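Setting the Table on a Tray: Wear, Grip and Noise in Everyday Serving Trays

Product Studies, second-year project report
Submitted Wednesday, September 24, 2025

1. Background

Our group of four was asked to choose an ordinary household object and report on how well it does its job. We chose the serving tray. Three of us live in the Stiver building, where the shared kitchen is on the ground floor and the rooms are above it, so meals are carried upstairs on trays most evenings. The trays get knocked, stacked and scrubbed more than they would in a family home.

The main question was how cutlery behaves on a tray that has no separate slots for it. We also wanted to know how much the height of the rim matters and whether a printed surface stands up to being used.

2. What we used

We borrowed trays from the Stiver kitchen and bought one from Camacho, a homeware shop near the college. The cutlery was a knife and a fork with wooden handles. We picked wooden handles because the first round of trials, done in December with all-metal cutlery, gave results we could not explain. The metal handles slid so easily that every tray scored badly and we could not tell them apart.

Trials were done on a white table with the tray flat. A woven placemat was kept on the table for the comparison in section 4.

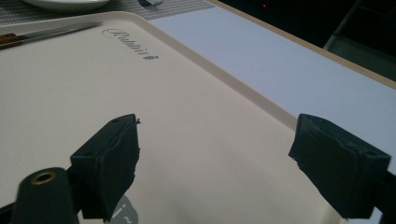
Cutlery on a tray has to go somewhere, and most people we watched put it down without thinking, then moved it once the plate was on. The position we settled on for the knife was along the far side. On the beige tray the knife lies just inside the far rim with the tip close to it, which leaves the middle of the tray free for a plate. The handle is the awkward part. It is thicker than the blade, so it takes up more of the width, and if it is pushed hard against the rim the knife turns slightly. We did not find a way round this except to leave a small gap.

3. Method

Each tray was loaded with a plate, a cup and the cutlery and carried from the kitchen to the first-floor landing. After each trip we noted whether the cutlery had moved, whether it had touched the plate, and whether anything had gone over the rim. The same person carried every time. A full set was 29 trips per tray.

We then did a tilt test. One end of the tray was raised slowly with books until the fork began to slide, and the height was measured with a ruler. The plate and cup were left off for this. We weighed the loaded trays as well. The lightest came to 580 grams and the heaviest to 613 grams, a smaller difference than we expected, and we decided not to treat weight as a factor.

4. Results

The fork moved more often than the knife on every tray. We think this is down to its shape. A knife lies flat along most of its length, but a fork curves at the neck and touches the tray in fewer places.
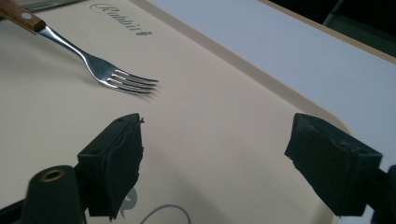 Turning the fork so that the tines pointed down made it slide less on two of the trays and made no difference on the others. It also scraped, and the person carrying did not like the sound.

Trays with a raised rim kept the cutlery in on all trips. The one flat board we tried, made by Pandier, lost the fork twice on the stairs. Putting the placemat inside the tray stopped nearly all movement, but it would not lie flat in the corners and the cup was less steady on it.

On noise, we only have opinions. We asked people in the kitchen which tray they would want carried past their door at night, and most chose the one with the placemat in it.

5. Problems

The carrying got steadier with practice, so trays tested later had an advantage. We should have mixed up the order. The ruler was also marked in steps too large for the tilt test, and two trays with the same result may not be equal.

We planned to wash each tray 30 times and look at the print again. We ran out of time after the first few washes and have left that part out of the results. The Rornberg workshop has offered us the use of its sink next term if we carry on with it.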